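메쉬 파우치 지퍼가 자꾸 벌어지는데 고칠 수 있을까요?
Laine Navickas | 생활·수선 게시판

필통 겸 소지품 주머니로 쓰는 메쉬 파우치가 있는데 얼마 전부터 지퍼가 말썽입니다.

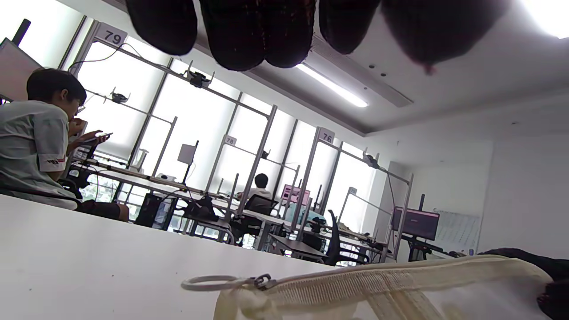
슬라이더를 끝까지 당기면 일단 닫히긴 합니다. 그런데 가방에 넣고 다니다 꺼내 보면 가운데가 벌어져 있습니다. 슬라이더는 닫힌 쪽 끝에 그대로 있고 이빨만 풀려 있는 상태입니다. 한번은 안에 있던 샤프심 통이 가방 바닥에 쏟아져서 한참 주웠습니다.

지금까지 해 본 것은 다음과 같습니다.
- 양초를 이빨에 문지르기: 움직임은 부드러워졌지만 벌어지는 건 그대로
- 미지근한 물에 중성세제 풀어서 칫솔로 닦기: 먼지는 좀 나왔는데 차이 없음
- 천천히 여러 번 여닫기: 그날은 괜찮다가 다음 날 다시 벌어짐

이빨이 빠진 곳은 눈으로 봐서는 없습니다. 지퍼는 나일론 코일로 된 것이고 금속 이빨이 아닙니다. 동네 수선집에 물어보니 지퍼 전체를 갈아야 하고 메쉬 원단이라 박음질이 까다롭다면서 파우치값보다 비싸게 부르더군요. 새로 사면 되는 건 아는데 크기가 딱 맞아서 되도록 고쳐 쓰고 싶습니다. 집에 있는 공구는 펜치와 작은 드라이버 정도입니다.

Ona Siliņa

증상만 보면 이빨이 아니라 슬라이더 문제입니다. 슬라이더는 위판과 아래판 사이로 이빨을 눌러서 맞물리게 하는데, 오래 쓰면 뒤쪽 틈이 조금씩 넓어집니다. 그러면 지나갈 때는 닫힌 것처럼 보여도 맞물림이 얕아서 힘을 받으면 풀립니다. 윤활은 뻑뻑할 때 하는 거라 이 경우에는 효과가 없습니다.

순서는 이렇습니다.

1. 지퍼를 완전히 열어서 슬라이더를 시작 위치까지 보냅니다. 이빨이 벌어진 채로 슬라이더가 끝에 가 있으면 억지로 당기지 말고 조금씩 흔들면서 되돌리세요.
2. 슬라이더의 뒤쪽, 그러니까 닫을 때 맞물린 이빨이 나오는 쪽의 좌우 가장자리를 펜치로 잡습니다. 가운데를 누르면 안 됩니다.
3. 왼쪽을 살짝 누르고, 오른쪽도 같은 힘으로 살짝 누릅니다.
4. 닫아 보고 가운데를 양쪽으로 당겨 확인합니다. 아직 벌어지면 3번을 반복합니다.

한 번에 세게 누르면 슬라이더가 아예 안 움직이거나 깨집니다. 소형 지퍼에 쓰는 슬라이더는 아연 합금이 많아서 휘었다가 다시 펴는 걸 잘 못 버팁니다. 펜치 끝에 천을 한 겹 감으면 도장이 덜 벗겨집니다.

이렇게 해도 몇 주 뒤 또 벌어지면 슬라이더만 교체하세요. 슬라이더 뒷면에 숫자가 찍혀 있는 경우가 있는데 그게 규격입니다. 숫자가 없으면 닫힌 이빨의 폭을 재서 부자재 가게에 말하면 됩니다. 코일용과 금속용은 서로 안 맞으니 코일용이라고 꼭 말씀하시고요. 낱개로 약 500원이면 삽니다. 갈아 끼울 때는 지퍼 끝의 박음질을 조금 뜯어서 넣고 다시 손바느질로 막으면 되고, 메쉬 쪽은 건드릴 일이 없습니다.

Pichit Chareonsuk

저는 그냥 버리고 새로 샀어요. 지퍼는 한 번 고장 나면 계속 고장 납니다.

Ieva Org

윗분 방법에 덧붙입니다. 펜치로 누르기 전에 지퍼 테이프 상태를 먼저 보세요. 코일을 고정한 실이 풀려서 코일이 테이프에서 들떠 있으면 슬라이더를 바꿔도 같은 자리가 벌어집니다. 손톱으로 코일을 따라 쭉 훑어 보면 흔들리는 부분이 느껴집니다. 짧게 들떴다면 같은 색 실로 코일 사이사이를 감아 꿰매면 되고, 길게 들떴으면 지퍼를 통째로 가는 게 맞습니다.

그리고 물건을 너무 꽉 채워 다니지 마세요. 메쉬는 잘 늘어나서 더 들어갈 것 같아도 지퍼 테이프는 안 늘어나니까 힘이 전부 이빨로 갑니다. 제 것도 충전기를 빼고부터는 덜 벌어졌습니다.

Laine Navickas (작성자 댓글)

테이프는 멀쩡해서 펜치로 양쪽을 조금씩 눌렀습니다. 세 번째 누르고 나니 잡아당겨도 안 벌어지네요. 오른쪽을 좀 더 눌렀는지 닫을 때 살짝 걸리는 느낌은 있는데 쓰는 데는 지장 없습니다. 혹시 몰라서 슬라이더도 하나 주문해 뒀습니다. 답변 감사합니다.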